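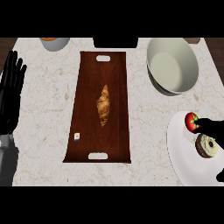

A croissant on a wooden tray, on a marble worktop.

Kastard: notes on the revision of a text typeface

16/12/2022

The second version of Kastard was released to licence holders this week. A number of readers have asked for an account of what has changed and why the work took as long as it did. The following notes are intended to answer those questions, and to record certain decisions while they are still fresh.

Kastard was first drawn for the parish histories published at Fuvcombe. The original commission asked for a serif typeface that would remain comfortable at small sizes on uncoated paper, in books that were to be printed in short runs and kept for a long time. It was supplied in two weights with a single italic. Nothing in the commission mentioned screens, and the spacing was set entirely by reference to printed proofs.

The typeface has since been used well beyond its first purpose. It has appeared in museum labels, in two hymn books, in the annual reports of a housing association and, for one summer, on the side of a ferry. I did not object to any of these uses, but each of them exposed something that the original drawings had not been asked to do. The ferry in particular showed that the lower-case g, which is pleasantly compact at eight point, looks cramped when it is as tall as a child.

Work on the revision began in May with a full review of the spacing. Reshma Venter undertook this task and approached it with great patience. She set the same 600 words in every style, first in English and then in Afrikaans and Indonesian, and marked each pair of letters that drew attention to itself. Her marked sheets were then compared with mine. We agreed on most of the pairs and disagreed firmly on the remainder, chiefly those involving the r and the y. In the great majority of disputed cases her judgement has been followed.

The italic has been redrawn from the beginning. The first italic was too narrow and leaned a little too far, and it had been made in haste. I had become so used to it that I no longer saw the fault. Senga Dow, who has set more pages in Kastard than any other compositor, wrote to me some time ago to say that she avoided italic passages wherever an author would allow it. The new italic is wider and more upright, with a shorter entry stroke on the m, n and r. The old z, which had a flourish beneath the line, has been retained as an alternate for those who were fond of it.

The figures required more thought than I had expected. Version one contained old-style figures only. These sit well in running text, but they caused real difficulty in tables, and several users had been borrowing lining figures from Visser, which has a heavier stroke and a different idea of what a 4 should look like. Version two contains both kinds, each in proportional and tabular widths. The tabular figure one has been given a foot serif so that it does not appear to float in its column. Afiq Setiawan tested the figures in a set of railway timetables and reported that the 3 and the 8 could be confused when printed lightly. The 3 now has a flat top in the tabular set alone.

There are 95 new accented characters. A few of these were corrections of earlier omissions and should have been present from the start. The placing of marks above capitals has been lowered slightly, so that lines set close together no longer collide. Those who have built their own workarounds for this – and I know of at least three – are advised to remove them before installing the new files.

A word should be said about weights. I had intended to add both a light and a black. The light has been set aside for the present. At text sizes its thin strokes broke up on the coarser papers, and once I had thickened them it was very nearly the regular weight again. The black has been completed in roman only. Siyabonga Xaba, whose sign-painting experience was of considerable help here, persuaded me to let the counters of the a and e become smaller than I would have chosen. He was right to do so, and the weight is now firm without looking swollen.

The specimen has also been reprinted. It was set and proofed at Rerken over several visits, and the edition is limited to 100 copies. The text is taken from an old manual on the care of orchards, chosen because it is full of dates, abbreviations and Latin names, all of which put a typeface to some trouble. Thandeka Adams designed the cover, using the capital K at a size where it is barely recognisable as a letter. Copies have been set aside for those who contributed proofs. The remainder will be offered to existing licence holders first.

Holders of a current licence may download the new files without charge. Please note that line lengths will alter slightly owing to the changes in spacing, and that documents already in production should be finished in version one. The two versions carry different internal names and may be installed side by side. The old files will remain available on request.

Some matters are still open. The small capitals have had only light correction, and the spacing between small capitals and figures is less even than I should like. Greek has been requested on two occasions. I have made drawings of the lower case as far as the letter mu, but I do not read the language and would wish to work with someone who does before taking it further. Correspondence on this point would be welcome, as would reports of any errors found in the new files, preferably with a printed sample and the size of type noted beside it.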